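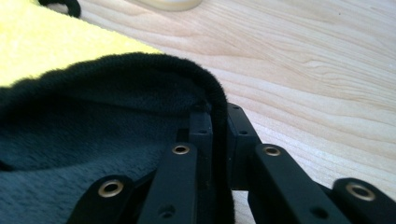
Quyên Hà wrote in to ask whether the dark cloths in these sets are any worse than the light ones, having read that the dye comes out and marks everything for the first month. I have been using the Tudness plush cloths since January and can answer that, along with a few other points that the label leaves out.

The set has 8 cloths in it and cost me 1459 pence, or £14.59 if you prefer it the way the shop writes it. Two colours come in the pack, a bright yellow and a very dark teal that looks close to black indoors. Both have a short, soft pile. The yellow ones I keep for dusting and the dark ones for drying and polishing.

On the dye: the dark cloths did lose colour in the first wash. I put them in a bowl of warm water beforehand and the water went grey. By the third wash it stayed clear. I have had no marks on my table, which is pale wood with an oil finish and shows everything. I would still wash them separately from the yellow ones until you are sure.

Drying is what they do best. One cloth will take the water off a full rack of plates before it needs wringing out. It doesn't glide well on the first pass over glass, and you have to press a bit harder than with a thin cotton cloth, but it leaves no streaks once the glass is nearly dry.

Dusting is less good. The pile holds dust well, and crumbs too, and these have to be shaken out of doors or picked off by hand. The dark ones show every bit of fluff, so if you have a cat or a light carpet, buy yellow only. Tonutura sells them in single colours at 419 pence for two, which works out dearer per cloth.

The edges are the weak point. Two of mine have gone fuzzy along the hem, and one has a loose thread that I cut off with scissors. It hasn't run any further. Victor Urio had the same thing with his, and Skedier, who made the older version, used a wider hem that held up better.

Wash at 40 degrees, no softener. I used softener once by mistake and the cloths pushed water about instead of picking it up. Two plain washes put them right. They dry overnight on an airer and the pile comes up again if you rub it with your hand.

I have also tried the Vidal cloths, which are thinner and dry faster but don't hold nearly as much. For windows I would have the Vidal. For dishes and worktops I would buy the Tudness set again, and I'd wait for it to come down in price if you already have enough cloths in the drawer.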